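3.2 Surface finish and perceived glare

Glare complaints in small workplaces are usually recorded against the luminaire, although the offending luminance often lies on an object within the task area. In the Gudivon survey, occupants of 53 rooms were asked to mark on a plan where they noticed discomfort. The marks were then compared with luminance readings taken from the seated and standing eye positions. Ceiling fittings accounted for fewer of the marks than expected. Most fell on benches, door furniture and equipment housings.

Matte finishes are commonly treated as safe in this respect. Moriarty's earlier work on painted panels at the Breathnach site gave reason to doubt the assumption, as a broad curved surface will return a bright patch towards the viewer over a wide range of positions, even where the coating has little gloss. The patch is softer at its edges than the reflection from a polished part, but it can be larger, and it moves as the viewer moves. Figure 3 shows both conditions on one object: a nearly white highlight on a rounded matte silver shell, and a paler highlight near the centre of a glossy orange-brown cover.

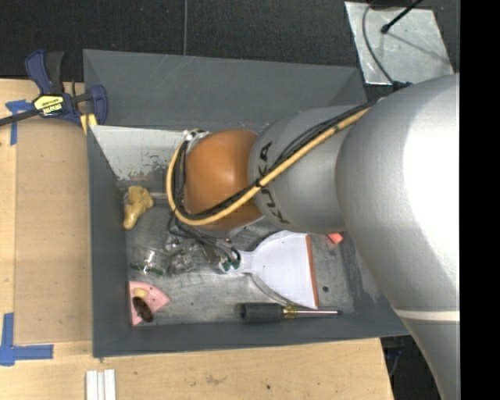

Figure 3. Highlights on curved matte and glossy surfaces above a dark grey bin and a light wooden tabletop.

3.3 Measurement procedure

Horizontal illuminance was set to 800 lux at bench height in each room, with blinds closed and task lamps switched off. Readings began once the fittings had reached stable output. Three luminance readings were taken at each marked position and the median was kept. Where a highlight was smaller than the acceptance area of the meter, the reading was flagged and left out of the contrast calculation – a conservative choice that lowers the reported maximum in several rooms.

Bench colour was recorded by comparison with a printed grey scale under the same lighting. Dark bench tops gave higher contrast against adjacent bright objects than light ones, as would be expected, but they also reduced the light reflected onto the underside of shelves. The two effects are reported separately in Section 4.

The rooms in the Perkuvby building were measured again in July, after the ceiling tiles had been replaced. Tuhumury repeated the readings without access to the first set. Differences between the two rounds were attributed to the tiles only where the lamp type and bench layout were unchanged; the remaining rooms were removed from the paired analysis.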